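Saturday at the Widix open day

Widix opens its doors once a year, in June, and this was my first time going. The building is on the Kiani estate, behind the tyre place, and the signs from the main road run out before you get there. Parking was free. I booked the 2 o'clock tour, which takes in the workshop and the room where the robot arms are taught.

The company doesn't build the arms. It buys them in and records people using them, and the recordings go to train a system called Zolleck, which is meant to learn handling jobs from being shown them many times over. Our guide called each recording an example. One example is one go at one task, start to finish, with the movements of both arms saved alongside the camera pictures.

There were eight of us in the group. We were given visitor badges and asked not to lean on anything, then taken through to the recording room. Each station is a table inside a small enclosure with printed walls. The arms sit on a metal rail along the front. The operator moves a second pair of handles and the arms on the table copy what the hands do. A sheet by the door listed the tasks for the week, most of them small jobs needing two grippers at once.

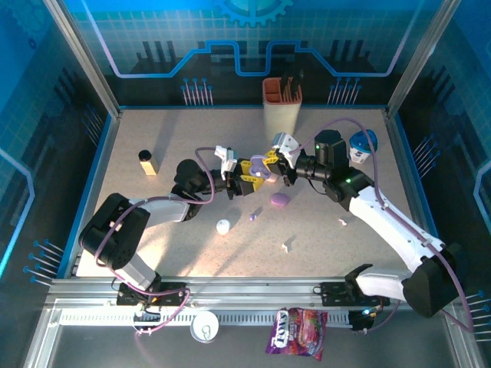

What surprised me was how much care goes into the dull part. Items get moved between goes so that the system doesn't simply learn one layout. Failed goes are kept too, but marked as failed, and someone has to watch them back to decide where they went wrong. The guide said a new operator needs three days before their recordings are good enough to use, mainly because beginners stop and start too much. The better ones move slowly and don't pause.

I asked whether the arms could do any of it on their own yet. The answer was that some tasks are tried without an operator at the end of each week, and that the results vary. We weren't shown this, which was a pity. A short film of it in the waiting area would have helped.

Visitors could then have a turn on a practice station run by Lilance, who make the hand controls. You get two minutes. I was asked to pick up a sponge and pass it from one gripper to the other, and I dropped it on both tries. Judging distance is the hard bit, as you feel nothing through the handles. A boy ahead of me did it first time.

The tour ended in the canteen with tea and biscuits, and there were leaflets about jobs, including part-time operator shifts. The recording room is on the ground floor with level access, but the workshop has a steep metal stair and no lift. Booking is through the Widix website and the afternoon slots were the first to fill.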